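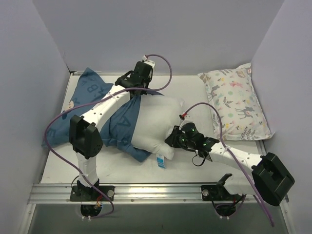

Wuddale Multicultural Fair – Progress Report to the Shetty Community Fund

5 January 2018

Dear Kavitha,

Thank you again for your patience over the holidays, and for the lovely card, which is up on the office noticeboard next to the roster. I promised you a proper written update before the fair enters its busy stretch, so please put the kettle on, as I do tend to go on a bit once I get started on this subject.

Where we are up to

The fair will go ahead on the last weekend of April at the Wuddale showgrounds, as set out in our application. The council has confirmed the booking for both days, along with the use of the old produce hall, which we didn't have last time and which gives us somewhere dry for the dance program if the weather turns on us. We had hoped for the smaller oval as well, but the junior football has it and fair enough, they asked first.

We have 12 food stalls signed up and paid. Four of them are new to us, including a Latvian bakery run by Aigars Rozīte and his mother, who brought a tray of bacon buns to the stallholders' meeting and made a great many friends that evening. We are still short of a Pacific Islands stall and I am ringing around this month.

The dance and music program

Noémie Tessier has taken over the stage program and she has been a gift. She has a draft running order for the Saturday, with the school groups on in the morning while the little ones are still fresh, and the bush band and the bhangra troupe later on, when people want to get up and join in. Sunday is looser. We have left a good gap after lunch for the come-and-try dance lesson, which was so crowded last year that people were learning the steps out on the gravel!

The one disappointment is the pipe band from Ukden, who have had to pull out owing to a clash with their own competition. Noémie is talking to two other bands and hopes to have an answer for you in the next report.

The costume parade

This was the new item you were kind enough to fund, so I want to give it its own space. Entries are open to anyone, in family dress from any country or tradition, and there are sections for children, adults and whole households. We talked for a long time about whether to have judges at all. In the end we settled on a people's choice vote, with a slip handed out at the gate, and a small prize for each section. Ashwin Rodrigues has offered to compere again. I said yes before he had finished the sentence.

Money

Your grant was $3,897 and it arrived in full. So far we have spent $1,000 of it on the stage hire deposit and $300 on printing the entry forms and posters. The rest is set aside for the sound system, the balance of the stage, and the parade prizes. Plumex have quoted for the sound and the price is a little higher than last year – I have asked them to look at it again, and they were very nice about it.

What comes next

Over the coming weeks we will finish the site map, sort out the parking with the Lions and get the posters into shop windows. Jagadeesh Iyengar is looking after first aid and the water stations, and he would like another pair of hands if you know of anyone. The shuttle bus from the station is still undecided. The operator wants a firm timetable and we can't give one until the Sunday program is settled.

I will write again once the sound quote is back. You and the board are warmly invited to the parade, and there will be seats kept near the front with your names on them.

With thanks and best wishes from all of us at the fair office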